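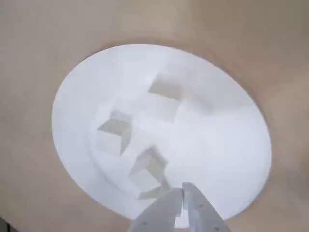 Touring Theatre for Young Audiences
Week 6 notes: taking a small show on the road
Kirsty Hinds

Last week we got as far as the rehearsal room door, so I'm picking up from there. If you missed it, borrow somebody's notes on the casting exercise before you read these, as I refer to it a fair bit.

The show we're using as our case is Musby, the one I stage managed for Rallevel. Two performers, a musician, 50-odd minutes with no interval. I know some of you are sick of hearing about it (sorry!) but I still have all the paperwork, and you learn more from a real schedule with coffee on it than from a tidy one in a textbook.

Get-in and get-out

Our biggest house on that tour had 902 seats and our smallest had 63. Same set, same van, same two performers. Have a think about what that does to a show for four-year-olds. In the small room the kids could practically lick the puppets. In the big one, anyone past the middle rows was watching coloured dots move about, and the director ended up re-blocking the whole bath song so it played further downstage. I'd have liked to know that before we sold the balcony.

So when you read a venue's technical specs, look at the seating plan first and the lighting grid second. Ask whether they can close off the back of the house. Ask what booster cushions they've got, and where they're kept, and who has the key to that cupboard. I once spent most of a get-in chasing that key.

Show times

Mornings, mornings, mornings. Under-fives are lovely at 10 and feral by 2. If a presenter wants an evening show, have a polite chat about bedtimes. School groups need to be back on the bus for lunch, and the bus company won't wait, so a late start comes out of your running time or your goodwill. We kept a shorter version of the opening number up our sleeve for exactly that.

Performers' voices

Two shows a day is normal in this kind of work, and three happens more than it should. Check the award or agreement your company is working under for breaks, and write the breaks into the schedule as proper lines with times beside them. If they're only in your head they'll be eaten by a meet and greet.

On meet and greets: the puppet comes out, the line forms, everyone's happy, and half an hour later your performer's arm is dead. Set a finish time and get front of house to announce it before the show. Do it kindly!

Reading

Campos, chapter 2, on scale and sightlines. It's dry, but push through to the section on regional halls. The Cimuvine tour report is in the course folder too. Skip the marketing pages and go straight to the incident log at the back, it's a ripper.

For next class

Draft a one-day schedule for Musby in a 349-seat theatre. The van arrives at 7 am, there are two morning shows, and you've got a drive of over two hours that afternoon. Put in everything: unloading, sound check, warm-up, food, breaks, pack-down, fuel. Bring it on paper so we can scribble on each other's.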